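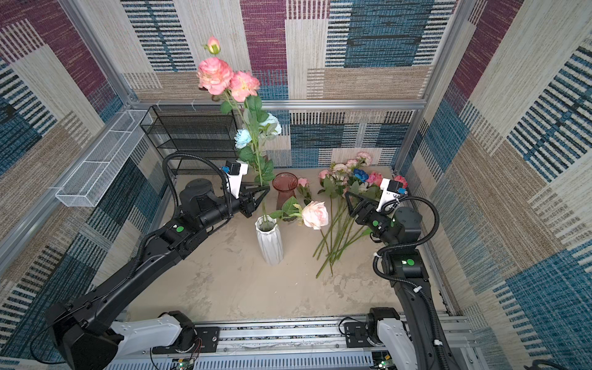
Flower arranging with two arms
Gallery – posted Friday, October 2, 2020

Bukness is our attempt to learn a two-handed job from demonstrations alone, with no model of the objects and no florist on the payroll. Stems are thin, they tangle, and no two bend the same way. Folding towels was starting to look like a holiday.

The set-up
Two arms on one rail, a camera on each wrist. The flowers are artificial, so they keep their colour through a semester and don't mind being dropped.

The task
Take a stem from the pile, put it in a vase, repeat. Sivaprasad Poduval wrote that sentence in May and has been adding footnotes to it ever since.

The data
We trained on 300 demonstrations, most of them by Bindu Chacko, whose bouquets have a recognizable style. The policy has picked up the style – it favours pink – and a fair bit of her hesitation before letting go.

The result
With single stems laid apart, 8 trials in 10 ended with the flower in the vase. From a tangled pile it was 5 in 10. We counted a flower as placed if it stayed put after the gripper opened. Roy Cheetham wanted marks for composition as well and was outvoted.

What's next
Vignesh Rajan is retraining without the wrist views to see how much they matter. His guess is a lot. Results will go up on the Bukness page beside the older Zatton runs.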